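**Handheld grippers for teaching a laundry arm: worth it or a detour?**

---

**btabrizi_ehsan**

Posting this in Home & Shared Shop because it's half mechanical and half "please talk me out of it."

I've been building a small two-arm setup that should pick a cloth off a table and put it in a basket. That's the whole ambition. I named the project Birkurach and I've regretted the spelling ever since. The arms aren't ready. The shoulder joints sag, and I'm waiting on parts from Keririx that I ordered in August.

Meanwhile I've been told by several people to skip the arms for now and do the job by hand, holding the same kind of gripper the arms will carry, and record that. Then the arms learn from the recordings. I've got 387 takes so far and I'm still not convinced I've collected anything except sore thumbs.

Questions:

- Has anyone here gone from handheld takes to a working arm at home? I mean working with the lights changed and the cloth in a new spot.
- How many takes before it did anything useful?
- Is a plain cloth a dumb first object?

---

**parsa_j**

I'll take the bait. No, I haven't seen it work at home. I've seen it work in short clips, and I've seen people in our shop spend a whole winter on takes and end up with an arm that hovers over the cloth and shakes.

A cloth is a bad first object. It never lies the same way twice. Start with a block. If it can't do a block it isn't going to do laundry.

---

**setareh_n**

Disagree with Jamshid on the block. I did blocks first and learned nothing that carried over. The gripper closes, the block is there, done. With cloth you find out right away that your jaws are too fat and your table is too slick. I'd sooner find that out early.

Agree on the shaking, though. Mine did that for ages. It was timing. My camera and my gripper readings were 40 milliseconds apart and I had no idea.

---

**btabrizi_ehsan**

How did you find the offset? I'm reading jaw opening off a little board from Roso and the docs are two pages long, one of which is a drawing of the connector.

---

**setareh_n**

Clapped the jaws shut hard in view of the camera and compared the frame where they touch with the reading. Do it at the start and end of every session, it drifts.

---

**negin.z**

Can you post what the setup looks like from the operator's side? Hard to say anything about the table or the grip without that.

---

**btabrizi_ehsan**

Sure. Both are the basket task.
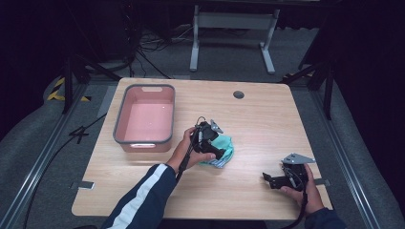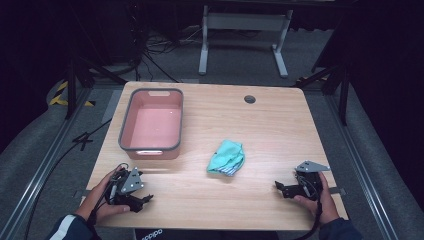

*Birkurach, cloth and basket, a gripper in each hand. Basket still empty in both.*

---

**negin.z**

Thanks, that helps. Few things.

The metal plates on top of the grippers are going to matter. Are they going on the arms too? If you train with plates in view and the arms don't have them, you've taught it with something that vanishes later. Same with your sleeves, for that matter. There's a fat white stripe going up your left arm in both shots. An arm won't be wearing a track jacket.

Also the basket is in the same back left area both times. Is it always there?

---

**btabrizi_ehsan**

Plates stay, same mounts on the arms. Sleeves I hadn't thought about.

Basket, yes, more or less always there. I move the cloth between takes but I've been lazy about the basket.

---

**parsa_j**

Then you have 387 takes of one basket position. Move it a hand's width and see what happens. My bet is the cloth goes on the table exactly where the basket used to be.

This is my whole problem with the method. Everybody counts takes. Nobody in these threads posts how often the arm got it right on a day when they weren't filming.

---

**babak_m**

Fair, so I'll post mine. Towel into a tub, one arm, shared shop with bad fluorescent light. 1006 takes. Got it in the tub a bit more than half the time. With the tub moved to the other side of the table, almost never, until I went back and recorded takes with it over there.

So it works, in the sense that a stubborn dog works. I don't think I'd call it a waste. I'd call it slow, and the hours are boring in a way that soldering isn't.

---

**parsa_j**

A bit more than half after 1006 takes is what I'd call not working, but thank you for giving a number.

---

**babak_m**

How often does yours get it?

---

**parsa_j**

Mine is a block sorter with hand-written positions and it gets it every time, as long as the blocks come down the chute. Yes, I know.

---

**setareh_n**

So it's a chute.

---

**negin.z**

Back to Ehsan. Cables. In the first one there's a cable looped right over the top of the left gripper. Does it tug? When mine did that I was turning my wrist to keep slack in it, and every take had this odd little twist that the arm then copied faithfully. I only noticed when I watched the arm do it.

---

**btabrizi_ehsan**

It does pull a bit when I reach. I do lean around it now that you say so. Great.

I can reroute it over the forearm. Does Hayat braided sleeve hold up to being bent all day, or is it stiff?

---

**negin.z**

Stiff for the first week, fine after. Leave more slack at the wrist than looks sensible.

---

**babak_m**

If you do reroute, keep the old takes in their own folder. I mixed mine and couldn't tell afterward which ones were hurting me.

---

**btabrizi_ehsan**

OK. Plan is: plain dark sleeves, cable moved, clap check at both ends of a session, basket goes somewhere new every few takes. Old set gets parked. I'll hold off on more until the shoulders are fixed so I can test a small batch on the real arms before doing hundreds again.

Still not a believer. Jamshid, if it drops the cloth where the basket used to be I'll post the clip for you.

---

**parsa_j**

Please do. And run it with the basket moved before you tune anything.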